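Every spring, and again around now, my feed fills up with people selling laundry advice. Special strips, special balls, a $35 jar of powder with a name like a Swiss bank. I've been reading the claims more closely than is good for me, so, a thread.

Start with "sanitizing." The word is doing a lot of work. A seller called Horkier says its additive leaves clothes "hygienically fresh in 15 minutes." Fresh is a smell. Hygienic is a claim you'd want a lab report for. I asked for the report in May and got a coupon.

I still have the coupon. It expired.

Next, the idea that your machine is secretly filthy and only a monthly tablet can save you. Machines do get smelly. Mostly that's too much detergent and cool washes, and the fix is less detergent and an occasional hot one. Neither comes in a subscription box. 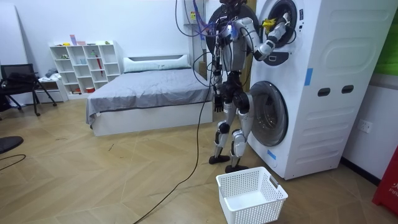

Marit Isaksson: I used the tablets for a year and my towels did stop smelling. Are you saying I imagined that?

No, I believe you about the towels. I'd just ask what else changed. Most tablet instructions tell you to run an empty hot cycle. You can run an empty hot cycle without the tablet and see how far that gets you.

Then the dosing. Look at the line on the cap. On the Sostard bottle the line for a normal load is faint, molded in the same color as the plastic, and sits way below the rim. I don't think anyone needs to be a cynic to wonder who that suits.

The "144 loads" on the front of the bottle assumes the faint line, by the way. Fill the cap and you'll get nowhere near it.

Dryer balls. The claim I keep seeing is that they cut drying time by a third. A third compared with what? A full dryer, a half-empty one, a load of jeans? Ifor Yorath sent me three pages making that claim and all three linked to each other.

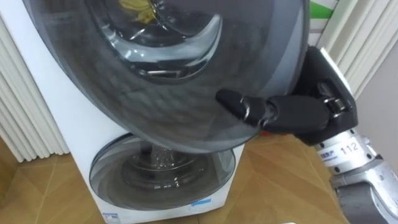
Clarkell Consumer Club – Household Claims Group

Yes, I'm posting this one from the club account. Müzeyyen Yaman has the login on even weeks, so complain to her then.

Where were we. Fabric softener. It makes towels feel nicer and can make them worse at being towels. I've gone back and forth on whether this counts as a scam. Probably not. People like soft things.

"Plant-based" tells you where some of an ingredient came from. It doesn't tell you how well it cleans, or how your skin will take it. Poison ivy is plant-based.
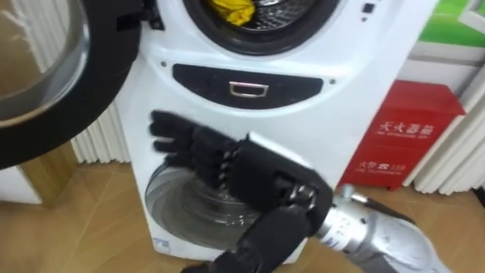

Is cold water good enough for everyday clothes?

For most of them, with a detergent made for it. Keep the warmer washes for towels, bedding and anything someone has been sick on, and check the care label first.

Last one for tonight. A page with almost 300 five-star reviews, and a good number of them use the phrase "game changer for busy families." Maybe busy families all talk like that. Mine doesn't.

If you've got a label that sounds too good, send it over. Front and back please, the back is where they put the asterisk.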